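Plolletdale Libraries Extend Evening Hours From September

Public libraries in Plolletdale and Umley will stay open until 8 p.m. beginning in September, the district library service has confirmed. The change follows a survey of cardholders held in the spring, which drew 1,817 replies. Of these, 1,399 supported later closing times.

Under the new schedule, both branches will open at 10 a.m. and close two hours later than at present. Study rooms may be reserved until 7:30 p.m. Borrowing limits and late fees will remain the same. 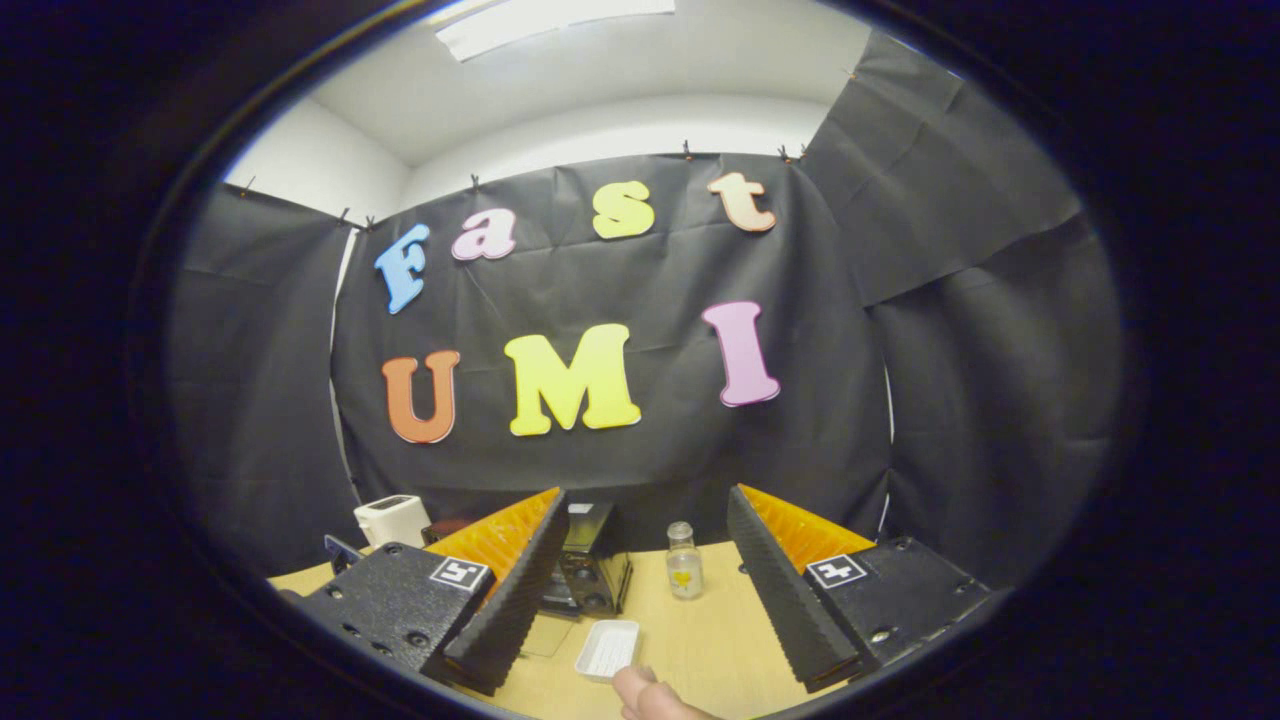

Colorful foam letters pinned to a black cloth backdrop.

"Many residents told us that they could not reach a branch before closing," said Tipene Doolan, district library manager. "The new hours are meant for people who work during the day, and for students who need a quiet place in the evening."

The Shin Road branch is not included in the change - its hours will be reviewed after building repairs are complete. Books on hold at Shin Road may be sent to Plolletdale or Umley at no charge. Requests can be made at any service desk or by telephone during opening hours.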